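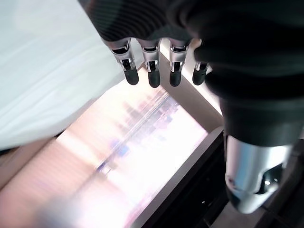

Wrist camera view, four-finger hand with thumb, over the lit display.

Progress report, Skisano panel handling work
To: Flandberg program office
10/09/2020

Short version first. Hand comparison is on track, camera work is behind, controller swap done. Need a decision from you on the second arm (see end).

Where we are

Three end effectors on the list when we wrote the proposal: the two-jaw parallel gripper we already own, the Parisi soft gripper, and the multi-finger hand from Taltuvico. Parallel gripper and the hand have both been through the full task list now. Parisi unit arrived in September with the wrong flange. Adapter plate is cut, not fitted yet. So no numbers for it in this report, sorry.

Task list unchanged from the proposal. Press a target on a display, drag a slider, pick a folded cloth, lay cloth flat, lift a small box, turn a knob, plug and unplug a connector. That's 7 tasks, same starting poses for both grippers.

Total trials logged to date is 613. Target for the end of the project is 2000. We are under the line on the schedule chart but the slow part was setup, and a full day on the bench now gets through a lot more than it did at the start. Still think the target is reachable if the arm stays up.

Parallel gripper

Good at the box, good at the connector once lined up. Bad at cloth, as expected. It pinches one layer or three and there is no telling which. Display press works with a stylus held in the jaws but that is cheating a bit and we log it separately. Knob turning is ok until the wrist runs out of travel, then it has to let go and regrip and usually loses the angle.

Taltuvico hand

Better than I thought on cloth. Rubber tips get hold of a fold and the thumb comes in under. Metal finger segments are stiff, not much play at the joints after the break-in week. Ribbed cover over the back of the hand stays put, we had worried about it riding up into the knuckles and so far no.

Display press is mixed. One finger extended, others curled, works most of the time. Problem is the tips are wide and round and on small targets we hit the neighbor. Bigger problem is approach angle. When the hand comes in flat all the tips arrive close together and a second one touches. Tilting the wrist fixes most of that but then the thumb gets in the way of the bezel. Working on a thumb-back pose, first version is in the controller now.

Slider drag: tip sticks then jumps. Tried lowering the press force, helps some. Tried a thin film on the index tip, helps more but it peels. Will try a different adhesive before we give up on it.

Connector is poor. Fingers can hold it but can't push straight. I would not spend more time on this one, the parallel gripper wins and I'd just say so in the final report.

Cameras

This is the weak part. Wrist camera gives a close view of the fingertips, which is what we wanted, but a lit display blows out badly. Whole panel goes pinkish white and nothing on it can be read, with streaks on top when the wrist is moving. Auto exposure is picking up the dark hand and opening up to match, that's my best guess. Locked exposure was tried on two settings. One keeps the screen readable and loses the fingers in shadow, the other is no better than auto.

Options, cheapest first:
- dim the display for all trials (easy, but changes the task)
- shorter shutter plus a small light on the wrist
- second overhead camera just for the screen
- different wrist camera with better dynamic range

We are doing the second one next week. Parts are in. If it doesn't work we'll ask about the fourth, quote is being chased.

Also the hand itself fills a lot of the wrist view, upper right mostly. Bracket could go out a bit further on the left. Drawing is done, waiting on the shop.

Controller

Old controller was dropping commands when all finger joints moved at once. Replaced, and the drops are gone in every log since. Finger positions and camera images now share one clock so we can line them up without hand editing, which was eating half a day per batch. Trials from before the swap are kept but flagged, not sure yet if they go in the final comparison.

Spend

Under on parts, over on machine shop hours (the flange business). Overall inside the budget. Revised sheet sent seperately.

Problems and risks

Arm faulted 4 times this period, all on the same joint. Supplier says it's a brake sensor and will ship one. No downtime over a day so far. If the joint needs real work we lose the trial schedule.

Spare fingertips: one set left. Reorder is in, lead time is long.

Next period

Fit the Parisi adapter and start its trials with cloth and box.
Short shutter and wrist light test.
Thumb-back pose, repeat all display presses with the hand.
Move the camera bracket.
Write up parallel gripper results while they are fresh, draft to you when its readable.

Decision needed

Can we keep the loan arm at Skisano past the original return date? With two arms the soft gripper and the hand can run side by side and no swapping flanges. Without it we do them one after the other and the camera work gets squeezed. Need a yes or no before we book bench time for the Parisi trials.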